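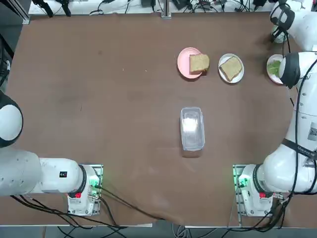
4.2 Running the Plate Routine

The Tarnance two-arm table unit is supplied with the Plutby food handling routine installed.

1. Confirm that the status light on each base is green.
2. Place the plates in a row along the far side of the table, within reach of the right arm.
3. Set the clear container near the center of the table.
4. Select Plate Routine and set the arm speed to 60.
5. Press Start and remain 2 steps back from the table.

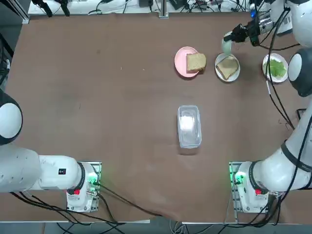 Figure 9. Right arm tilting a cup over the middle plate; left arm at rest.

CAUTION: Do not reach over the table while either arm is active.

NOTE: The load in the gripper must not exceed 300 grams, including the cup or plate.

If the routine stops before it is complete, refer to Section 9 or contact the Grosedton service desk.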